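The House Rules

I got to Bukstead with a notebook full of questions about speed and battery life, and I came home with a notebook full of rules. There are 40 of them in the Tradum home robot code, and I read every one on the bus (yes, even the one about socks). My favorite is rule 2: the robot gets the room the way people left it. You don't tidy up first, you don't hide the fork!

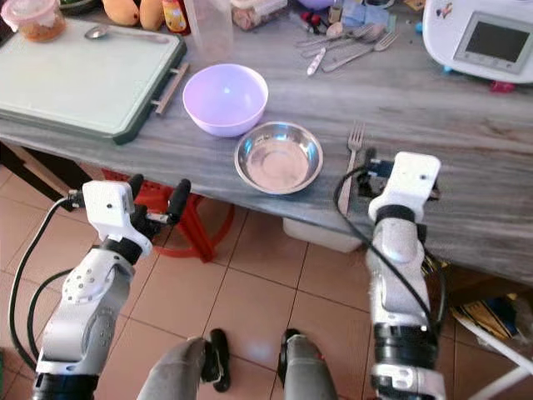
I love that one. I've seen so many demo kitchens with a single apple on a bare shelf, and then you go home to your own counter and laugh. The folks at Kaketti, who helped write the code, logged 767 near misses before they settled on the wording, and a lot of those came down to cutlery and cords. So now sharp things get their own page. A knife on the counter means slow arm speed, and a person has to be within reach of the stop button – not in the next room making coffee.

The floor gets its own page too.
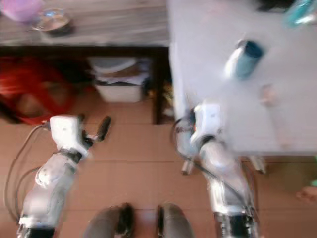 Bare feet are the big worry. Ninh, the other outfit that signed on, wanted a flat 30 inches of clear space around anybody not wearing shoes, and there was a long fight over it. I get both sides. My whole apartment barely has 30 inches of clear space! They ended up with a slower turning speed near people, plus a full stop if somebody steps in closer. The next draft is due in July, and I've already asked for a copy.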